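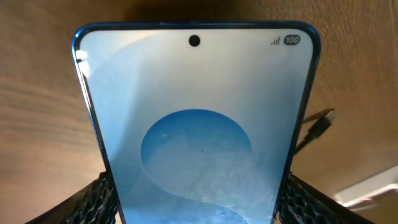

A phone showing a full battery.

Vullis Launches Monday Table Nights in Ernmont – Leave Your Phone at the Door (or Don't, We're Not Your Mom)

ERNMONT – Hello from all of us at Vullis! I've been wanting to write this one since February, and now I finally get to. Starting this month we're opening our doors every Monday evening for Table Nights, a free get-together where people from the neighborhood sit down, eat soup and talk to whoever lands in the next chair. That's pretty much the whole plan, and I'm ridiculously excited about it.

I started thinking about this over the winter, when I noticed I could go a whole weekend chatting with people on a screen and never hear a single voice. Lots of you told me the same thing at the counter. So we ran four trial evenings, told a few regulars, and watched the room fill up faster than I could ladle. By the last one we were borrowing bowls from the bakery next door (thank you, Danladi Bakery, I still owe you two). 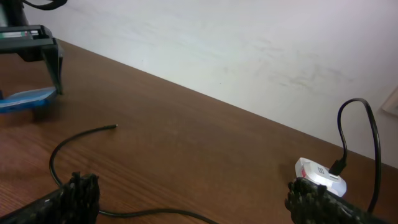

By the Vullis front desk
Ernmont | Community news

Doors open at 6 p.m. and soup comes out half an hour later. We have 30 seats each week and they're first come, first served, so please don't email me asking to hold one for your cousin! There will always be a vegetarian pot, and the bread comes from Danladi, baked that afternoon. If you have an allergy, let the kitchen know when you walk in and they'll go over what's in everything.

About the phones. There's a shelf by the coat rack where you can park yours for the evening if you feel like it. If you're on call, or the babysitter might need you, keep it in your pocket and don't give it a second thought. I tried the shelf myself during the trial nights and reached for my pocket all through dinner – by the third week I'd mostly stopped.

The first season runs for 11 weeks. It's paid for by a $700 grant from the Manetell Neighborhood Fund, plus a jar near the register that people have been very generous with. The grant covers ingredients and a second soup pot, which we badly needed. If things go well we'd love to add a Sunday lunch for families, but let me get through the first season before anybody holds me to that.

We could also use some board games (all pieces included, please) and a couple of sturdy folding chairs. Drop them off at the side entrance any weekday before noon.

Reporters are welcome to come by and eat with us. Please get in touch with the Vullis front desk ahead of time if you'd like to take pictures, so we can check with our guests first.

See you Monday, and come hungry!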